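# About Relum Chess Room

Relum is a chess room with a school attached. We teach children and adults, run a weekly club night, and lend boards to schools and libraries that want to start a group of their own. We have 166 members at the moment, and most of them came to us knowing how the pieces move and very little else.

Čestmír Polák opened the room with four boards and a kettle. He still teaches the beginners. Žofie Šťastný takes the junior groups and Bernadette Hayes looks after membership, fees and the lending list. If you ring us in the daytime, you will most likely get Bernadette.

## The boards

Nearly all our sets were given to us second-hand. We prefer wooden boards, the folding kind with letters and numbers along the border, as beginners learn to write their moves down from the first lesson and need to be able to read the squares. Many of these boards have had long lives before they reach us. We don't sand or revarnish them. A scratched board plays as well as a new one, and we would sooner spend the money on clocks.

Pieces are another matter. They get sticky, they pick up dust, and a set with one pawn missing is no use to anyone. Every set that comes in or goes back on the shelf is checked against a card: eight pawns, two rooks, two knights, two bishops, a queen and a king on each side. Rosalie Lehner wrote the cards and is strict about them. Odd pieces go in a tin by the door – if you have lost a bishop, try there first.

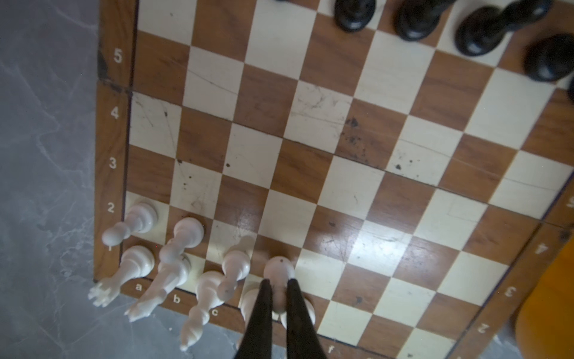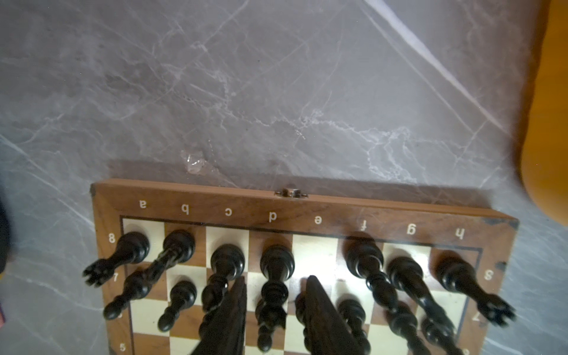
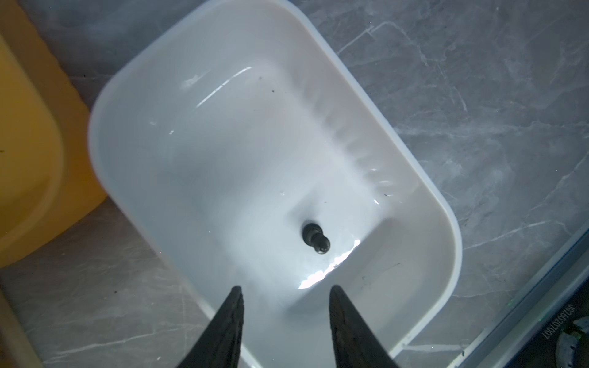

*White pieces on the board, black pieces on the board, and the white basin.*

## How we look after them

Wooden pieces should never be left to soak. We wipe ours with a damp cloth, dry them straight away and stand them on a towel overnight before they go back in their bags. Plastic pieces can go in a basin of lukewarm water with a drop of washing-up liquid. Boards get a dry cloth and nothing else, and the clasp and hinges are looked at while the board is open.

Juniors learn to do this too. At the end of each lesson they put their own set away, and Žofie checks the card before anyone gets their coat.

## Borrowing a set

Schools, libraries and youth clubs can borrow up to 4 sets for a term at no charge. Please bring them back complete, or tell us what is missing so that we can look in the tin. Loans for the new school year start in September, and it helps if you ask before then.

## Giving us a set

We are glad of old boards and pieces in any condition, including part sets. Please put the pieces in a bag or box of their own, as they mark the board if they rattle about inside it. Iveta Slanina can collect from local addresses – leave a message with Bernadette and she will pass it on.

Page last updated 20 July 2024.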